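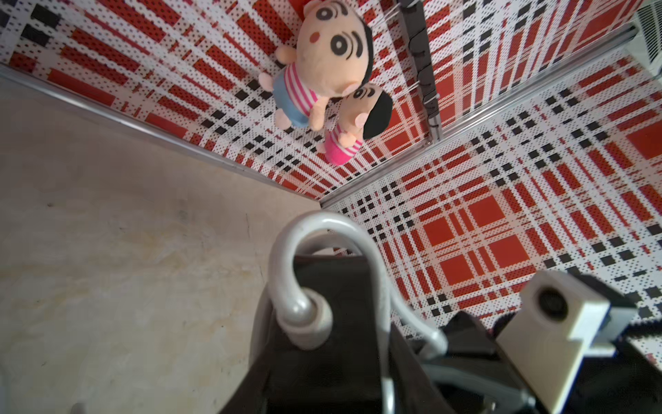

Fig. 1. Plaid pattern in red, white and black.

Unit 4: Stripes, checks and plaids
Course notes, Nipon Rattanakul

Reading before class: the chapter on color and weave. Bring a ruler and colored pencils.

1. Terms

Warp – the threads held under tension on the loom, running the length of the cloth.
Weft – the threads passed across the warp, from one side to the other.
Sett – in tartan, the order of colors and the number of threads in each stripe. In general weaving the same word can mean how closely the warp threads are spaced. In this unit it always has the first meaning.
Check – a simple pattern of crossed stripes, often in two colors. Gingham is the usual case.
Plaid – in American use, any pattern of crossed stripes in several colors and widths.

2. How a woven plaid is made

Stripes in the warp alone give a striped cloth. When stripes are also put in the weft, the two sets cross and a plaid results. Where a red warp stripe meets a red weft stripe, the cloth is solid red. Where red meets white, both colors show and the eye mixes them at a distance. A cloth with three yarn colors can therefore show six: three solid and three mixed.

Most tartans are woven in 2/2 twill. Each weft thread goes over two warp threads and under two, and the next row moves over by one thread. The mixed areas then show fine diagonal lines. In plain weave the mixed areas look speckled.

3. Writing a thread count

Write the color letter followed by the number of threads: R24 W4 K6 W4. K stands for black, so that B can be used for blue. In a symmetrical sett the count is read forward to the last stripe, then backward, and so on across the cloth. The two end stripes are the pivots and are not repeated at the turn. In an asymmetrical sett the count starts again from the beginning each time.

Mark the pivots before doing any arithmetic. Most of the mistakes in last year's homework came from counting them twice.

4. Printed plaids

A printed plaid copies the look of crossed yarns with ink. The designer picks the color for each crossing, and it need not match what real yarns would give. To check a fabric sample, pull a thread from the edge. In a woven plaid, a thread dyed before weaving keeps its color along its whole length. In a print the color changes along the thread – often on one side only.

Exercises (hand in at the start of the next class)

a) The Galtetti sample sheet gives a symmetrical sett of R32 W6 K4 W6 R12. Work out the full repeat in threads.
b) Draw the sett on squared paper, one full repeat each way, and shade the mixed areas.
c) A warp has 752 threads. How many full repeats of the sett in (a) fit, and how many threads are left over?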